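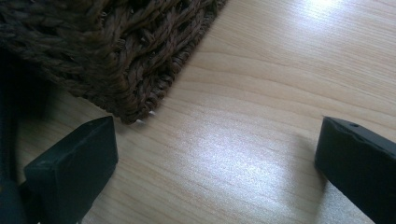 Chunky brown weave on the pale tabletop.

tankwater_mil
Tank's at 16 per cent and it's only April. We moved out to Kundville last winter and I thought I had the hang of it, then my sister's lot stayed and we went through water like a car wash! So what do you all do about laundry when it gets low? Truck it in, drive to the laundromat, or just wear things longer? I'm leaning towards the laundromat but it's 59 km each way, and I'd rather spend the fuel money on literally anything else.

gumboots_emi
Wear things longer, mate. Jeans get a fortnight here. My kids hang their jumpers on the verandah rail overnight and that does the job, unless someone's been near the chooks.

itziar_c
Laundromat, but save it up. I do towels and sheets in town and hand wash the rest. Two rinses is plenty if you go easy on the powder (most people use double what they need). Grey water goes to the lemon tree and it's never looked happier.
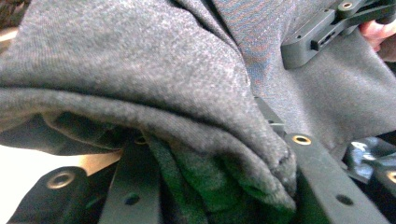

Soft grey stuff, folded over on itself.

gumboots_emi
Careful with the lemon, itziar. My old neighbour Julián killed a beautiful mandarin that way. Salts build up in the soil.

itziar_c
Depends what powder you buy! I've been doing it for 8 years, same tree. I reckon Julián's mandarin had wet feet.

gumboots_emi
He was on sand. Nothing gets wet feet on sand.

tankwater_mil
OK you two. I've got clay anyway, so who knows. Has anyone used the Marín carters? They quoted me for a full load but couldn't tell me what colour of week it'd be, never mind the day.

aitana_l
Used them twice. Good water, hopeless on the phone. Ring before 7 am and ask for whoever's doing the run, the office just takes a message. And get your gutters cleaned before you pay anyone! Ours were chockers with leaves and half the roof was running straight past the tank. Fixed that and we got a decent fill off one ordinary storm.

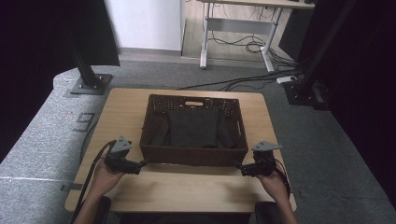
Little table, brown basket with the dark grey lining.

tankwater_mil
Went up the ladder this arvo. There is a small forest in my gutters. I'm a bit embarrassed. Will do the towels in town this once and report back when it rains.

Back to top | Contact the moderators | Copyright Kundville Rural Living Board

Reader comments

Emiliano: I stand by what I said about the mandarin.

Robyn_K: Front loader. Saves up to half on ours compared with the old top loader.

Pete from the ridge: Did it rain?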